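Updated 26 April 2025

# Packing a One-Room Kitchen for a Long Move

These steps are for someone leaving a studio apartment with a small kitchen and sending everything by truck. I wrote them down after moving 1,300 miles with my own dishes and then helping Ylva Isaksson pack hers. If you are only going across town, you can skip the double boxing in step 4.

## What you need

- Small boxes, the size sold for books
- One medium box with strong sides for pots
- Plain packing paper (newsprint rubs off on white dishes)
- Packing tape and a dispenser
- A thick marker
- Dish towels, pillowcases and anything else soft that has to move anyway

Used boxes are fine if the corners are still stiff. Press on each corner with your thumb. If it folds, use that box for towels.

## 1. Choose a packing surface

Kitchen counters in a studio are usually too short to hold the dishes, the paper and an open box at the same time. The bed works better. Make it up with a cover you don't mind washing, pull it smooth, and lay the lighter pieces out where you can see them. Knives and cast iron stay on a table.

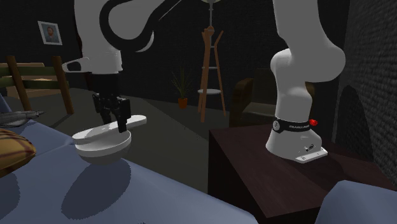 *White bowl-shaped pan with a long handle, over a blue bedspread.*

Strip the bed and wash the cover when you finish. Paper dust and crumbs from the backs of cabinets get into everything.

## 2. Sort before you wrap

Make four groups: keep, give away, throw out, and use until the last day. The last group should be very small. Mine was a saucepan, a plate, a mug, a fork, a spoon and one sharp knife. Siv Holmgren kept out a full set for two people and ended up carrying a greasy skillet on her lap, wrapped in a grocery bag.

Put lids with their pots now. A lid without a pot goes in the give-away group, and so does any plastic container that has lost its top.

Wash and dry everything in the keep group, then leave it out overnight. Pieces that go into paper damp will smell by the time they are opened, and wooden spoons can grow mold in a week.

## 3. Wrap the pots and bowls

Nest pots from large to small with two sheets of crumpled paper between each. For a long-handled pan:

1. Lay the pan diagonally on a stack of three sheets.
2. Fold the near corner over the bowl of the pan.
3. Wind the loose paper around the handle and tape it to itself.
4. Set the pan in the box with the handle running from corner to corner.

Don't let a handle press against the side of the box. It will come through the cardboard when the truck turns.

Mixing bowls nest too, but stand them on edge. A stack of bowls lying flat puts all the weight on the bottom one.
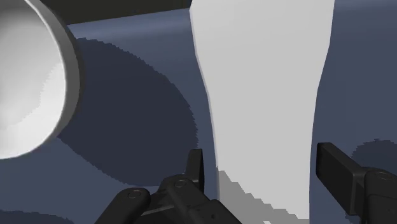

Plates also go on edge, like records in a crate. Wrap each one separately, then bundle them in fours with another sheet. Glasses and mugs go on top, upside down, with paper stuffed inside. Tall, narrow pieces are the hardest to protect. Roll each in a dish towel, put a rubber band at both ends, and wedge it upright between two bundles.

## 4. Close and label the boxes

Fill the top of each box with crumpled paper until the flaps just touch. Shake it gently. If you hear anything move, open it and add more. For your best dishes, put the closed box inside a larger one with three inches of paper on all sides.

Write on two sides, not the lid, because the lid disappears once boxes are stacked. I write the room, the main contents and a box number, and keep the full list on my phone.

## 5. Pack the first-night box last

This one rides with you. Put in the pieces from the last group, plus dish soap, a sponge, a towel, a can opener, toilet paper and a roll of trash bags. Add a box cutter, on top, where you can reach it without digging.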